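About Oldale

Oldale is a retailer of intimate products for adults, based in Ometport. The company was founded in 2000 by Janelle Tan and Mortimer Blackwood, who remain joint directors. It began as a mail order catalogue of 59 items, sent out from two rented rooms above a shoe repairer in Appiah Street. The present range stands at 266 products, all of them chosen by our own buying team and sold through our website and our two shops.

Our customers are adults of every age, orientation and circumstance. Some are buying for the first time, often after a good deal of thought, and others have been with us for more than a decade. We aim to serve all of them in the same manner: with plain information, fair prices and no assumptions about who they are or whom they live with.

How we choose what we sell

Each product is considered by our buying team before it is listed. The team is led by Capucine Renaud, who joined the company from the cosmetics trade. Suppliers are asked to state in writing what their products are made from, and we do not stock items for which that statement is missing or incomplete. We list the materials on every product page, together with measurements, cleaning instructions and advice on which lubricants are suitable.

Where an item draws repeated complaints, it is withdrawn from sale while the matter is looked into. Withdrawn products are shown on the website under Product Notices, and anyone who has bought one is contacted by the method they chose when ordering. 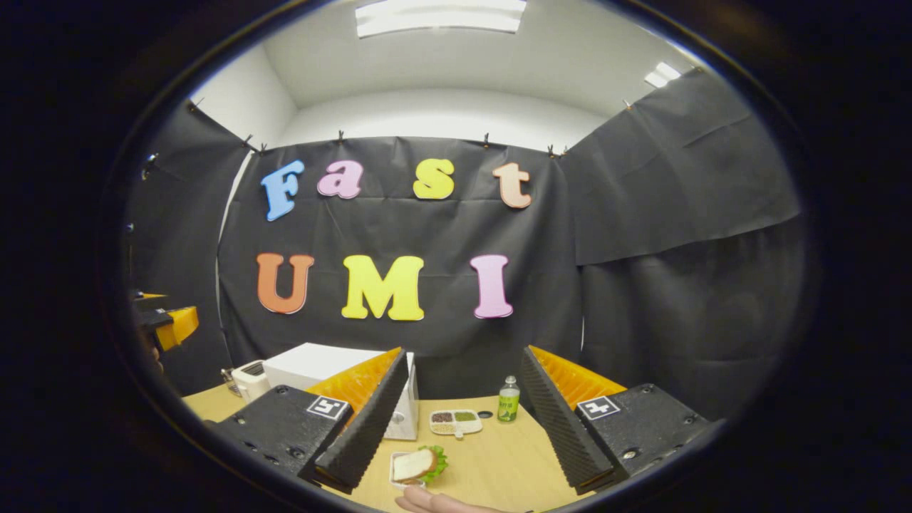
Black backdrop and light wooden tabletop, with lighting overhead.

Product descriptions are written in-house. We use the ordinary names for parts of the body and try to avoid both the clinical and the coy. For many years the trade sorted its goods into 'his' and 'hers', and our first catalogue did the same. We gave up that arrangement following a long correspondence with customers, many of them men who found that very little was offered to them or that what was offered was presented as a joke. Products are now grouped by type and use. Visitors who prefer to browse by body part may still do so from the side menu.

Privacy

Orders leave our warehouse at Rukthorpe in plain outer packaging. The sender's name on the label is that of our parent company, and the same name appears on card statements. We do not sell or share customer lists, and we send a printed catalogue only on request. Account holders may ask for their order history to be deleted, subject to the records we are obliged to keep for tax purposes.

Our shops

The Ometport shop is managed by Thabiso Matlala and the Rukthorpe shop by Barrett Haverford. Both are open to customers aged 18 and over, and proof of age may be requested at the door. Staff are trained to answer questions on materials, fit and care. They do not give medical advice, and will suggest a visit to a GP or sexual health clinic where that seems the better course. A private consultation may be booked at either shop without charge – the appointment lasts half an hour and there is no obligation to buy.

Each May the Ometport shop holds an evening of short talks on relationships, ageing and sexual health. Places are limited and must be reserved in advance.

Working with us

Vacancies are advertised on our Careers page. We welcome applications from people with no background in the trade. New staff spend their first weeks in customer service, whatever post they have been appointed to. Suppliers wishing to submit a product should write to the buying team before sending samples, as unsolicited parcels cannot be returned.

General enquiries may be made by post, by telephone or through the contact form. Telephone lines close at 5.30 pm.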